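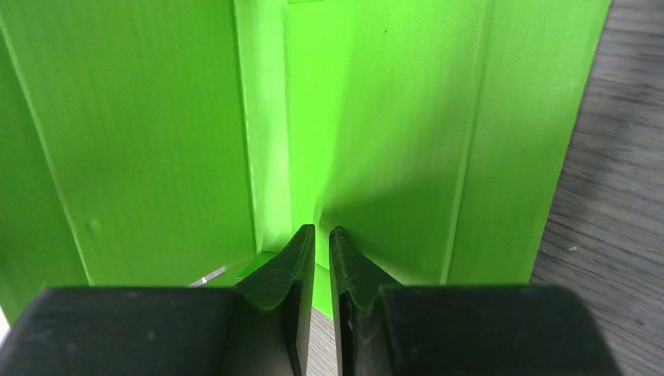 Reading time: 1 minute

Pondenwood F2 two-finger gripper

The F2 is a parallel gripper for light parts such as folded card, thin cartons and small trays. It is sold with black fingers, and the narrow tips reach into inside corners where a wider pad would hit the walls first.

We tried it on folded green card against the older Cieślak unit, with the same arm and the same wrist camera. Each gripper made 302 picks. The F2 dropped 17 parts, most of them held too close to a crease. Grip force is set in the controller – start low for card.

Mounting plate and cable are included. Spare fingers are sold in pairs.

Order code: 253
Smallest part tested: a single folded panel
Controller: Pritamgate or Dondwood

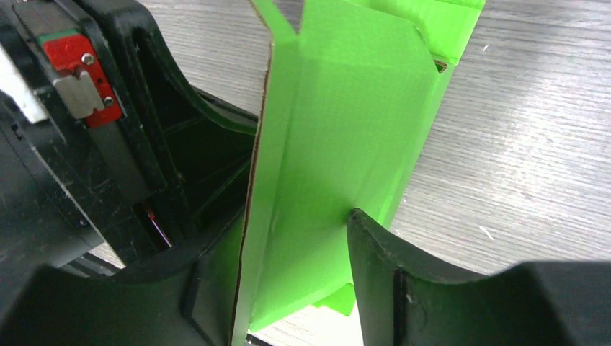
Waldemar Stępień writes that he runs the F2 at the lowest force setting and still gets a dent in thin card after a long hold. He would like a softer tip as an option.

Soft tips are due in March and will fit all F2 grippers already sold. Until then, keep hold times short on uncoated card.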